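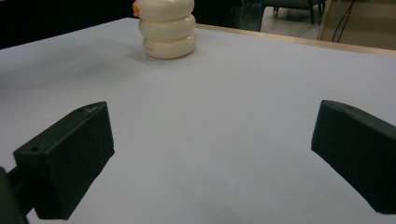

**What paper should I get for a first try at gouache, if I don't want it buckling all over the place?**

Cold press watercolor paper, the heavier the better, taped down on all four edges before you start.

---

**plumbline_ed** wrote:

ok so that's the short version from the sticky, but I want to argue with it a bit. I've been doing gouache maybe 4 years and I've gone off cold press completely. Texture eats the brush. You want a flat even wash of color, that's the whole point of gouache, and instead you get little white pits everywhere.

Hot press. Try it.

---

**ochre_and_out** wrote:

hot press for a beginner?? no. It shows every single stroke. First layer looks streaky, they panic, go back in, lift the layer underneath, mud. Seen it in every beginner class I've sat in on.

Cold press forgives you. Pits fill in on the second coat if your paint is thick enough. If they're not filling in your paint is too thin, sorry.

---

**plumbline_ed** wrote:

my paint is fine thanks

---

**tuesdaygrey** wrote:

Can I jump in w/ a related thing. I have a pad of the Tisana, the 80 sheet one, got it in May. First 20 sheets or so lovely. Then the paint started sinking in and drying chalky with dark spots. Same tubes, same brush. Is the pad bad or is it me

---

**ochre_and_out** wrote:

where do you keep it? sounds like the sizing has gone. Damp does that. Happened to me with a block I kept in a basement, looked perfect till you put water on it, then it drank like blotting paper.

---

**tuesdaygrey** wrote:

...under the bathroom sink

---

**ochre_and_out** wrote:

well there you go lol

---

**kettlehole** wrote:

Don't toss it. Bad sizing is ok for pastel or charcoal. Or brush on a thin coat of clear acrylic medium, matte, let it dry overnight and paint on top. Not the same surface but you can use it. I did a whole set of small street views on rescued paper, the Cáceres ones I posted in the other thread, and the chalky look kind of suited all that stone.

---

**plumbline_ed** wrote:

liked those. the one with the long shadow across the steps esp. was that white paper left bare or white paint?

---

**kettlehole** wrote:

Paint. White with a tiny bit of yellow ochre, put on last. I never leave bare paper in gouache, it always looks colder than everything next to it.

---

**ochre_and_out** wrote:

disagree, bare paper is great for a sky if you plan it. But you have to plan it. I don't plan so I use paint

---

**smallhours_m** wrote:

Back to the original question, is weight really that big a deal? I use the Nivel sketchbook, fairly thin pages, and just paint small. Buckles a bit while wet, then I close it under a stack of books and it's flat by morning. Cheap too. I'd hate for someone to read this and think they need to go spend a fortune before there allowed to start.

---

**plumbline_ed** wrote:

agree on the money part. small + thin paper is fine if you're not flooding it

but close it on gouache and the pages stick? mine did. lost two good ones

---

**smallhours_m** wrote:

wax paper between the pages. and wait till it's properly dry, I leave mine open most of the day

---

**ochre_and_out** wrote:

I'd still say get decent weight. 200 is a mixed media pad and people think that's heavy. It isn't, not for wet layers. Fine for dry-ish paint. The tape peels the surface off too on some of them, the Mirkel did that to me along one whole side.

---

**kettlehole** wrote:

Stick the tape to your jeans first, takes some tack off. And pull it away from the painting, low angle, slow. Never had a tear since. Mirkel included.

---

**ochre_and_out** wrote:

I did all that. Still tore. Maybe a bad batch, idk

---

**tuesdaygrey** wrote:

update, tried the matte medium thing on two sheets. One came out shiny, think I put it on too thick. Other one is pretty good, paint sits up on top again. Pad now lives on a shelf in the hall

---

**plumbline_ed** wrote:

nice. post it when it's done. and get one sheet of hot press, one sheet, that's all I'm asking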